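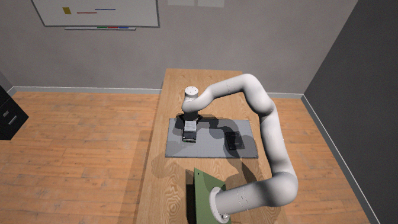
How long does the Malurix automation open day run?
It runs from 10 to 3, with the simulator demo in the morning and the shop floor tour after lunch.

Malurix open day, who went?
Robots & Automation > Events and Visits

gantrygus
posted March 15, 2020
Back from it. Quick notes before I forget. Sign in was slow, one guy with a clipboard. Group capped at 30, room 507, top floor, elevator out so we all showed up breathing hard. Morning was all simulator. Cyril Kettle ran it, whole thing in Tultari on the big screen, arm on the wood table, gripper working over the gray mat. He'd stop and ask the room what we thought was gonna happen next. Liked that a lot. Afternoon was the real floor, two cells, one of them down for a belt. Coffee was bad. Will go again

pbolt_77
Was there a real arm running at any point or just the sim? Drove to the January one and it was slides til noon.

gantrygus
Real one ran after lunch, maybe twenty min. Case packing. Nothing to touch, behind the fence. But yeah morning was sim only

pbolt_77
See that's my problem with it. Call it a robot demo, show me a robot. I can watch a rendered arm at home on my couch.

marnie_k
Disagree. I run a small sample prep lab and the sim part was the only bit I could use. On a real cell you stand six feet back and see a fence. In there he could spin the view, slow it down, back it up, show the wrist from underneath. I finally got why our fingers keep clipping the tray rim (approach angle, we come in way too flat).

pbolt_77
Fine but a sim rim doesn't bend. Ours do. Put a warped tray in there and then we'll talk.

marnie_k
He did get asked that. Said contact is the weakest part and they don't trust it for anything soft or out of shape. So I think you and him agree lol

northdock
Didn't go, so dumb question. What do they mean when they say a run "passed" in the sim? Passed what

gantrygus
Part ends up inside the tolerance and no collison flagged. Thats it. Doesn't care how ugly the path was. Kettle said they did 1,635 runs on one task before anybody plugged in the hardware. Somebody asked how many passed and he didn't have the number with him

pbolt_77
"didn't have the number with him." Ok.

nhulme
Neville Hulme here, I help set up the visits. Fair hit, he should have had it. I asked him after and he's going to put the pass counts on the handout next time. The lunch slides are going too, we heard you about January.

pbolt_77
Appreciate that, for real.

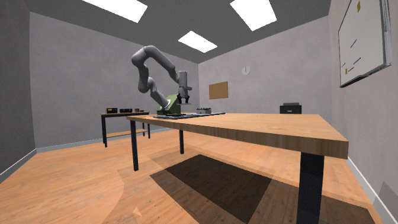 Can visitors bring their own part to try in the simulator?
Send a CAD file of the part two weeks ahead and the staff will try to load it before the visit.

nhulme
Adding to that since I got three emails on it. STEP files please. No scans. And keep it to one part each, we had somebody send a whole assembly line.

northdock
Does it matter where the base sits on the table? We've got a long bench and our integrator wants the arm at the far end, I wanted it in the middle.

gantrygus
That came up. Kettle's take, end mount keeps the bench clear but you lose reach on the far side. Try both in sim, costs nothing but an afternoon

coilwinder
Costs a license too. We were quoted 3,000 a seat for ours (not Tultari, different one) and it sat there for a year. Nobody had time to model the room right. If your bench is an inch off from the model the whole thing is a video game.

marnie_k
We measured ours with a tape in one morning. Just the stuff near the arm. Didn't bother with walls and cabinets.

coilwinder
An inch off on the mount plate is what got us. Tape won't find that. Touch off three points with the tool, then fix the model.

marnie_k
ok thats useful, writing it down

northdock
Gripper question for anyone who was there. Did he say why he likes the fingers pointed straight down before it moves in? Ours comes in tilted and it seems fine

gantrygus
Easier to see the gap both sides, and less wrist twist when you lift. He said tilt is ok if you've got a wall in the way. The Janssen guy behind me argued with him on it for a good five min, something about cycle time. I went to find the restroom so no idea who won

coilwinder
Cycle time guy was right. Straight down every time adds up over a shift.

marnie_k
For you maybe. I do 40 tubes a day, I'll take slow.

faver_dan
Anybody got parking info? Going to the next one from Faver with two coworkers and the map link is dead.

nhulme
Rear lot off the truck entrance, spaces with the blue signs. Closed shoes or you skip the floor tour. Will fix the link tonight

pbolt_77
Put me down for the next one too I guess. Bringing a bent tray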